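Speaker notes, 21/03/2025
Talk: Light Wood and Spilled Drinks
Speaker: Jurgita Sepp. Slides: Elaheh Tabrizi. Room: Zurnholm, upper floor.

Slide numbers follow the revised deck. The old deck had the floor first, so ignore any printouts with the Macaraeg logo on the cover.

## Slide 1: Title

Introduce yourself. Thank Princess Dalisay for the room. Say that handouts are by the door and that questions go at the end, except on finishes, where people can interrupt.

State the scope: solid wood at table height and solid wood underfoot, in rooms where people keep cups and pitchers. Outdoor decking and veneer are out of scope.

## Slide 2: What water does to a board

- Wood swells across the grain far more than along it. A strip gets wider. Its length hardly changes.
- Water left standing raises the grain first. A pale ring often means moisture held in the finish. A dark stain usually means it has gone into the wood itself, often with iron or tannin involved.
- End grain takes up water fastest. On a tabletop that means the two short ends and any cutout.
- A ring in the finish can often be removed. A stain in the wood may need sanding or oxalic acid, and sometimes stays.

Pause on the last point. At Tarkance the first question was about removing black stains and it took up the rest of the session.

## Slide 3: The butcher-block top

Glued strips, light wood. The useful property is that movement is shared across many narrow pieces, so a single strip rarely cups enough to feel. The weak property is the number of glue lines. Each one is a place where a failing finish lets water in. 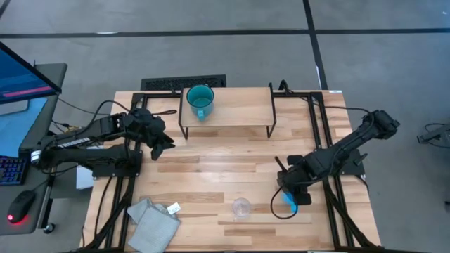 Drinkware on a top like this falls into two groups. Heavy mugs with an unglazed foot ring hold a film of water underneath and scratch the finish when they are dragged. Light plastic cups hold less water under the base but tip more easily, and a clear one is hard to see against pale wood. The second group accounts for most of the spills in the Groron notes. The first group accounts for most of the rings.

A raised shelf at the far side of the table helps with both. Mugs go up on the shelf, and the work surface stays free for whatever the table is for. Shelf boards should be finished on both faces. People often oil the top face and leave the underside bare, and then the board bows.

Metal legs on a wood shelf: fit pads. Bare steel and a wet top leave a black mark that will not wipe off.

Cloths: keep them in reach, and keep them dry. A damp towel folded and left on the wood does more damage than the spill it picked up, given a night to work. Hang it up. If a cloth has oil finish on it, lay it flat outdoors until it is stiff, then throw it out. Oil-soaked rags in a heap can heat up and catch fire. Say this twice.

## Slide 4: Refinishing a top

Read the steps from the slide. Do not add steps from memory.

1. Clear the surface and wipe it with a barely damp cloth. Let it dry.
2. Start at 80 grit only if there are stains or knife marks. Otherwise begin finer.
3. Sand with the strips, never across them.
4. Vacuum, then wipe with a dry cloth.
5. Apply 2 coats of hardwax oil, thin, following the drying time on the can.
6. Treat the underside the same way.
7. Keep standing water off it for 14 days.

Someone will ask about mineral oil. It is fine for cutting boards, needs repeating often, and never cures. On a table it will mark paper.

## Slide 5: The floor

Change of subject. Take a drink of water.

Narrow planks with a wide color range are sold under various grade names, and the names differ between mills. Ask for a sample box and look at several boards together. Cream, honey and caramel boards can all come from the same batch. Small knots and streaks are grade features and need no filling if they are tight.

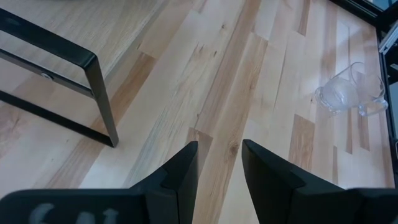 *Mixed-tone plank floor with one darker amber-brown piece; clear pitcher lying at right.*

Points to make with this slide up:

- A darker plank is easily mistaken for a water stain. Check the seams. Color that stops cleanly at the plank edge is usually the board. Color that crosses a seam needs looking into.
- Look at the floor from a low angle, toward the light. A dull patch in the sheen shows wear in the finish before the color changes.
- Clear glass at floor level is a trip hazard and a breakage hazard on any pale floor. Store pitchers at table height or lower down in a closed cabinet.
- Wipe along the planks. Wiping across pushes water into the seams.

Spot repair on an oiled floor is possible. On a lacquered floor it tends to show, and over 2 repairs in one area normally means recoating the whole room. Aileen Enriquez has prices for both, current as of November.

## Slide 6: Questions

Refer lacquer chemistry to Pacita Bañez. Collect the sample boards before people leave. The hickory one is on loan and goes back to Groron.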